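Elunon Prenari Upper-Body Task Kit — Set-up Guide
Print | E-mail a link to this page
Reading time: 5 minutes

Section 4: Preparing the table task

This section covers the fruit-and-basket task supplied with the Prenari kit. Complete Section 3 (power, tether and emergency stop) before you begin. The task uses a table, a wire-mesh shelf unit, a yellow basket and the fruit.

CAUTION: Keep people out of reach of both arms whenever the drive light is on. The hands can close without an audible warning.

4.1 Placing the furniture

1. Set the table against a plain wall. A patterned or glossy wall behind the shelf will upset the head camera.
2. Lock the table at working height. Height-adjustable tables must have the control panel disabled for the whole session.
3. Stand the shelf unit at the back of the table with its open side facing the robot.
4. Check that the upper shelf board is seated and does not rock.

Note: The tabletop need not be new. Light scuffs do not affect detection, but remove tape residue and anything shiny.

4.2 Placing the robot

1. Bring the robot up to the table so that it faces the shelf unit squarely.
2. Lead the overhead cables up and clear of the shoulders. There must be enough slack for a full forward reach.
3. Route floor cables away from the feet. Do not run them under the table.

CAUTION: Do not use the overhead cables to lift or steady the robot.

4.3 Setting out the objects

1. Put the empty basket in front of the shelf unit.
2. Put the apple to the right of the basket, leaving a gap wide enough for a hand to pass.
3. Put the banana beyond the apple. Its angle may vary between runs.
4. Start the task from the panel. The head view appears on the operator's screen once the arms have parked.

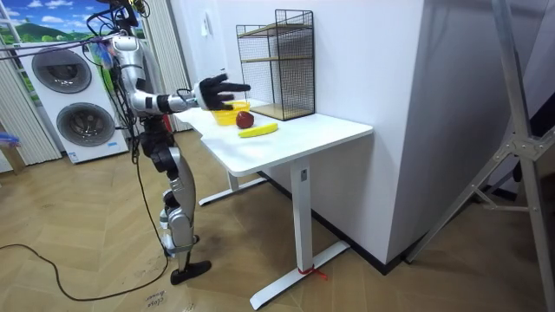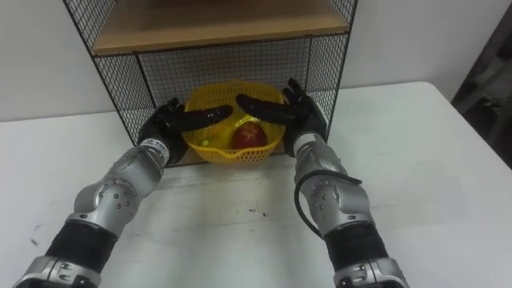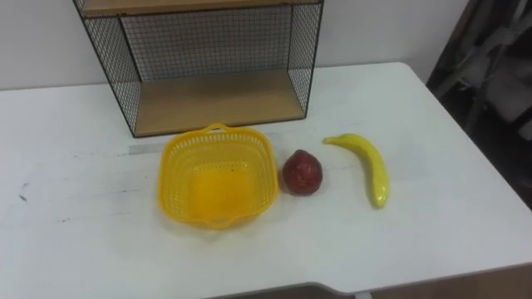
Table task, side view first, then two views from head height.

Text: Elunon Technical Publications, Petthorpe
Revised August

4.4 Checking the head view

1. Confirm that the basket, the apple and the banana are all fully inside the view before the first reach.
2. Confirm that the lower shelf board can be seen. The top of the shelf unit may fall outside the view without affecting the task.
3. If the far end of the table is darker than the rest, add light from above. Lamps placed to one side throw long shadows and should be avoided.

Note: Move objects only with the drive light off. The software takes a fresh reference view each time the drive is enabled.

4.5 Adjusting the two-handed hold

The hands approach the basket from opposite sides. If one hand arrives late, the basket may turn or slide.

1. Open Hold > Pair on the panel and select Slow.
2. Run the approach with the basket empty.
3. Compare the height of the two hands at the rim. A small difference is acceptable. If the basket tips, raise the lower hand by 2 steps and repeat.
4. Return to normal speed only after 5 clean runs in a row.

If the panel shows code 31, one wrist has met more resistance than expected. Press Stop, check whether a wrist cable has caught on the elbow housing, and free it by hand with the drive off. Do not clear the code from the panel alone.

CAUTION: The basket has a lattice side. Fingertips can lodge in the holes if the approach is set too low.

4.6 Care of the hands

Wipe the fingers with a dry cloth after each session. Do not use solvent. Inspect the fingertips every 2,000 grasps and replace any that are split or have lost their grip. Replacement sets are supplied by Nolte and must be fitted as a full hand — mixed old and new tips give uneven readings.

Continue to Section 5 for recording and replaying a run.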